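Shared lunch stuff is getting a proper home on the second floor at Hasell. Trays, cups, cutlery - all of it out on the wood table from 07/04/2019, take what you need and bring it back.
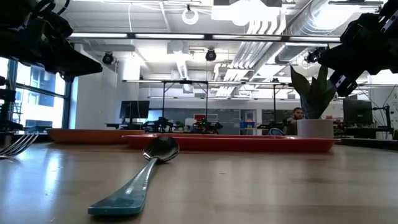

Valtent Building Services - Floor 2 Kitchen & Tables

Why now? Too much going missing. Last order was 121 forks and spoons, and after a month we were down to 11 teaspoons in the drawer. Rungnapa Yensuk did the new order through Hassanpour, $249 all in, delivery included. No more plastic ones after this, the last box is finished.

Plates stay in the cupboard for now. Dishwasher runs at 3 and again at 6, please dont start it half full.

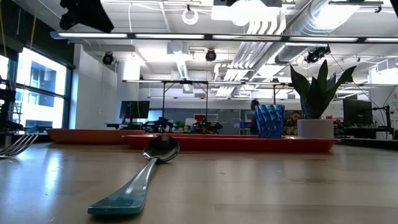
Trays go back on the table after you wipe them, cutlery goes in the dishwasher. Anything with food on it overnight gets binned, sorry. The spoons with the teal-blue handles are ours, so if one turns up in your desk drawer send it home. Same for the blue cup. Plants can stay on the trays until the shelf from Foro gets here, date not confirmed yet - Usa Chuensuk is watering untill then, so no need to top them up.

Missing something or want more bowls? Ask Usa or Rungnapa, ext. 1509.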